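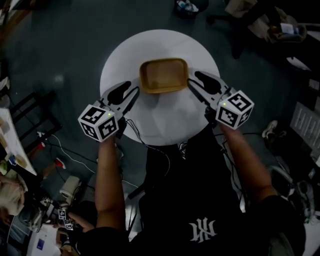 Refinishing a tray with a rubbed oil finish, sticky after 2 weeks

lagman_shop
Jun 22, 2019
Stripped a serving tray to bare wood and put on Vudow tung blend, 3 coats, 15 hours between each. Shop is at 60 percent humidity. Surface still grabs a cloth in the corners. Flat area is fine. Do I strip it or wait?

pliltthorpe
Excess oil left in the corners. Raised edges trap it and people wipe the middle only. Rub with mineral spirits on a gray pad, wipe dry, leave it a week. No need to strip.

quarter_sawn
Disagree on the week. Blends with varnish in them skin over and the layer under the skin stays soft. If a fingernail leaves a mark, scrape the corners back and recoat thin.

lagman_shop
Fingernail does leave a mark, but only in two of the corners.

pliltthorpe
Then scrape those two. The rest is curing normally. 15 hours is short for that blend at your humidity. I use 30.

fullow77
The Fullow data sheet gives a range for their oil and I have never had it dry inside that range in July. Temperature matters more than the clock. Also, is this going to hold food or just cups?

lagman_shop
Cups and plates. No direct food.

quarter_sawn
Then I would have used wipe-on poly and been done. Oil rings under a hot cup.

pliltthorpe
Poly on a tray chips at the rim and you can't spot repair it. Oil you can. Rings come out with a light sanding and one more coat.

quarter_sawn
Mine has not chipped in 3 years of daily use. We can leave it there.

lagman_shop
Scraped both corners with a card scraper, wiped with spirits. Will recoat at 30 hours and post the result. Oily rags are laid flat outside, before anyone asks.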